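The Well at Plokberg

Lionel Pickering did not believe in the well, and he said so to the woman selling tickets.

"You don't have to believe in it," she said. "It's 7 dollars."

He paid. His sister had written three letters about the well at Plokberg, how a man from Bramus drank from it and heard his dead wife humming, how the water rose every June without rain. Lionel had spent 13 years reading claims for an insurance office. He knew what a story sounded like after it had been told 100 times. The corners came off.

The path went down through nettles to a stone ring with a bucket on a chain. An old man in a Mets cap was ahead of him, drinking from a tin cup with his eyes shut.

"Hear anything?" Lionel asked.

"Give it a minute."

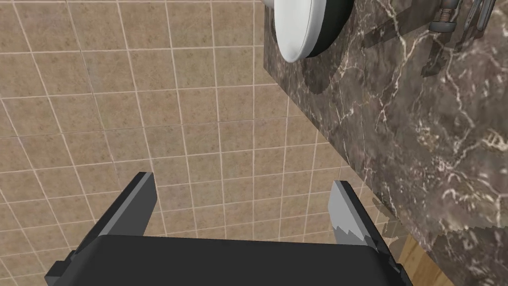
Lionel gave it a minute. Then he looked over the edge. The water was black and a good way down, and it smelled of pennies. A pipe came in on the far side, under the moss. So much for rising without rain -- there was a reservoir up at Jeltton, and somebody up there had a valve.

"There's a pipe," he said.

"Always has been," said the old man. "My father put it in." He held out the cup.

Lionel thought of his sister's handwriting, which had gotten larger with each letter. He thought of the bus, which wouldn't come until four. He took the cup and drank. It was cold and tasted like any other water.

"Well?" said the old man.

"Nothing," Lionel said. He wiped his mouth and listened a little longer, to be fair to her, and then he asked if he could have some more.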